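Rivas kitchen arm: report on the closing fault
Student project report, second stage
Print this page
E-mail this page

Our project used a simulated arm in a model kitchen to move small bottles and shakers between the counter and a wall shelf. This report covers the fault that stopped the second stage in November, and what we changed.

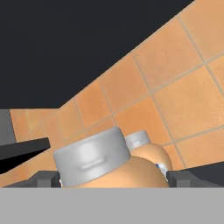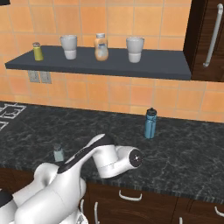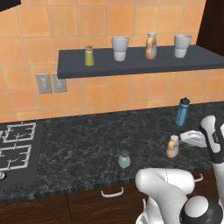 The kitchen in simulation, from the gripper and from two wider views.

Vevdale Student Projects, Issue 12

1. What went wrong

The task was simple on paper. The arm had to go to a bottle, close on it, lift it and put it down in a marked spot. We planned 4,000 runs and left them going overnight on the Cuvitz machine. The batch stopped itself after 3,326 runs, and when we read the log we found that the gripper had been told to close before the arm had stopped moving.

In most runs this did no harm. The arm was slow enough by then that the fingers still met the bottle in the right place. In the rest, the fingers closed early and struck the bottle from the side. It fell, and the arm carried on to the drop point with nothing in its grip. The program then marked the run as a success, as it only checked that the arm had reached the end of its path.

The second fault was the worse one. We had been reporting good results for days on the strength of that check.

2. Why it happened

The arm controller and the gripper controller ran on separate clocks. We had joined them with a fixed wait, set by trial and error in the first stage when the shelf was lower. When the shelf was raised the arm had further to travel, and the wait was never changed. Two of us had worked on that file and each thought the other had looked at it.

The batch stopped in the end for a different reason. A fallen bottle became wedged against the arm and the force on one joint went over its limit. The limit did its job. On a real arm the same event could have damaged the joint or thrown the bottle - the limit had been added late, and we nearly left it out.

3. What we changed

The fixed wait has gone. The gripper now closes only when the arm reports that it has stopped. A run counts as a success only if the bottle is standing at the drop point when the arm has moved away. The force limit is on by default and cannot be turned off from the settings file.

We also save the wrist view at the moment of closing. It is a poor view for judging distance, but it shows plainly whether the bottle is between the fingers.

4. Still to do

The old results have been withdrawn from the Nirnero folder and will be run again with the new check. We have not tested the change with the shelf at other heights. The joint limit is a single value for the whole arm, and it should be set joint by joint before anyone tries this on hardware.

Report handed in 19 November 2022.

Print this page | E-mail this page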